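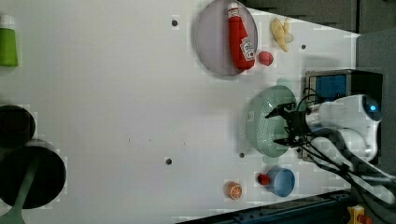 I spent most of January sorting out the play kitchen stuff, which had spread over two bins and a drawer. The set started as one box from Garrido and got added to every birthday. I put it on a white table so I could see what we had. The ketchup bottle ended up lying across the round lavender plate, with the banana off to the side and the colander at the other end. The black pans went on the left.

My first plan was to store everything by color. That lasted 5 days. Now it goes by use: food in one bin, dishes in the other, and bottles standing up in the drawer.

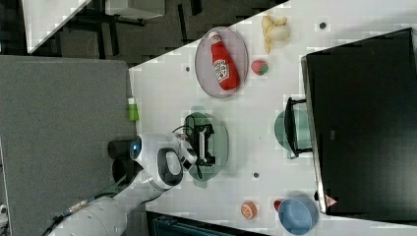

Plates are the hard part because they slide around and take up the whole bottom of a bin. I bought a file sorter at the Donach store in Tilport and stood them up in it, and it works fine. The green oval one and the paler oval one both fit. The light blue bowl is too deep for the slots, so it goes in with the pots.

The colander gets used more than anything else we have. It has been a hat, a drum and a boat.
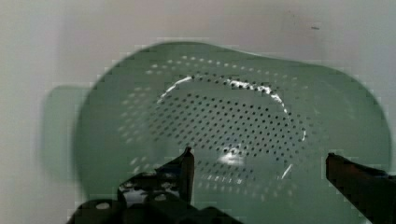 It goes on top of the food bin now, where it can be grabbed first. I wash it in the sink with a bottle brush and dish soap.

The table needed a wipe too. I used a damp cloth and a little baking soda. 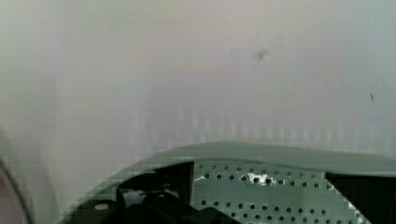 Some marks need a second pass, and I stop there. Next up is the dress-up trunk, and I'm not looking forward to it.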